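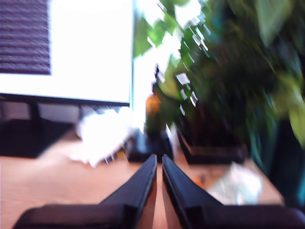

Notebook > Workshop > Furniture and finishes > Desk top, Evar room

27th April

Desk top, second entry. Surface cleaned and first coat of oil applied to the test strip only. The rest of the top stays as it is until the strip has cured.

Starting condition: wood sound, no lifting grain that I could feel by hand. Old finish worn through at the front edge where forearms rest. Two ring marks at the left, both shallow. One scratch running with the grain, catches a fingernail. Left alone for now.

Cleaning. Mild soap in warm water, cloth wrung out hard, wiped with the grain, then a second cloth with plain water. Left to dry with the window open. The first cloth came up gray, the second nearly clean. The ring marks did not change.

Sanding, test strip only. 180 grit on a cork block, 10 passes, then 240 grit, 5 passes. Dust taken off with a brush and a dry cloth. Strip is at the back edge, behind where the monitor normally stands, so a bad result will not show.

Oil. Used the Litetti clear, opened last month, skin on top removed and the remainder stirred. Thin coat by cloth, excess wiped off after five minutes. Color went one step darker than the unsanded wood beside it. Expected some of that. If the difference is still there after curing, the whole top has to be sanded and not just the front edge, and that means moving everything off and losing the desk for two days.

Oily cloths laid flat outside to dry. Do not put them in the bin under the sink.

Glare. Separate matter but noted while working. With a white window open on the monitor, the old finish throws a patch of light back at the person sitting. The oiled strip does this less. Checked from the chair and from standing, same result. One more argument for oil over the Pisto varnish, which dried to a hard shine on the shelf sample.

Open points:
- Scratch: try steam before sanding, damp cloth and iron on low.
- Ring marks: see whether 180 grit takes them out or only lightens them.
- Front edge: round it over slightly while the finish is off. It is sharp on the wrists.
- Order more 240 grit. Five sheets left in the drawer, not enough for the full top.

Next check on the strip when it no longer smells. Water drop test then, before any decision on the rest.

2 comments | 0 shares

Recent entries
Desk top, first entry: measuring and old finish
Pisto varnish on shelf sample
Ruangrit stool, loose rung reglued
Drawer runners, Evar room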